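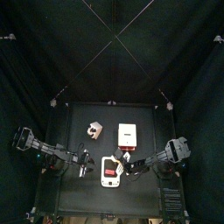
Sumstead rang just after 9 to say the second batch of starter arrived flat and smelling of nail varnish, and could we please stop sending it in the small jars. Fair point on the jars. The smell is acetone from a hungry culture, and theirs had been four days in the post.

Workshop notebook, December, rye starter trials

Fed all three cultures at 7.30, same flour as last time (Zwane wholemeal rye, the coarse one). Equal weights flour and water, 30 g old starter in each. Lids resting, not screwed down.

Culture A: doubled by 11.40, domed top, sour but clean.
Culture B: slow. Barely past the band at noon. This is the one kept on the bottom shelf of the fridge, so it may just want another feed or two before I judge it.
Culture C: doubled, then sank before I got back to it. Fed it again at 2 and wrote the time on the lid.

Baked one loaf from A. 700 g flour, 76 per cent water, salt as usual. Dough was stickier than November's and I had to scrape it off the bench - possibly the new sack, which feels a bit finer than the old one. Should have held back some water and added it at the end. Proved in the long tin under a damp cloth. Crust good, crumb slightly gummy at the base. Left it till evening before cutting and it was still gummy, so it wanted longer in the oven. Next one gets an extra ten minutes out of the tin.

Altell oven still runs hot at the back left. Turned the loaf halfway and it coloured evenly enough. Whoever has the oven thermometer, please put it back on the hook.

For Sumstead: dry some of A on baking paper, crumble it and send that. The Navska sheet says to dry at room temperature until it snaps, and to keep it away from the radiator. Spread two sheets thinly at 4, a third one thicker to see how much longer it takes. Include a note on waking it up - lukewarm water first, flour once the flakes have gone soft.

To do
Feed B morning and evening until it keeps up with A
Order rye, check which grind
Flat packets for posting
Wash the jars in the sink, they are mine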